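Ninda hand gripper

The Ninda is a hand-held, two-jaw gripper made by Mokgethi and used to record picking motions for robot arms. It has no motor of its own. Upkeep is limited to the pads, the pivots and the jaw alignment.

Construction

Each jaw is a black plastic frame with cut-out openings, carried on a linkage. A foam pad is bonded to the inner face. Silver screws cap the linkage joints, two on each side. Earlier units, sold under the name Galley, used rivets at the same points and could not be adjusted.

Pads

Pads are replaced after 3,000 closures, or sooner if the foam stays flattened when the jaws are opened. The old pad is peeled from the narrow end and the glue wiped off with alcohol. The new pad is pressed down for 50 seconds. Both sides are changed together so that the jaws meet evenly. Work with small, flat items such as a wristwatch on the floor of a box wears mainly the pad tips.

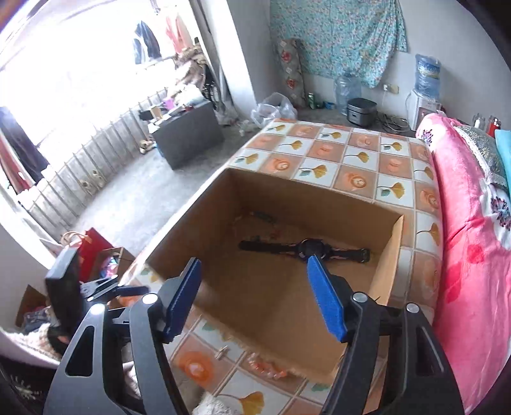
Pivots

The screws are checked every six weeks. A jaw that droops under its own weight is too loose. One that stays where it is pushed needs to be backed off a quarter turn. Oil is not used, as it spreads to the foam. The Trutedside service sheet was last revised on August 29, 2026.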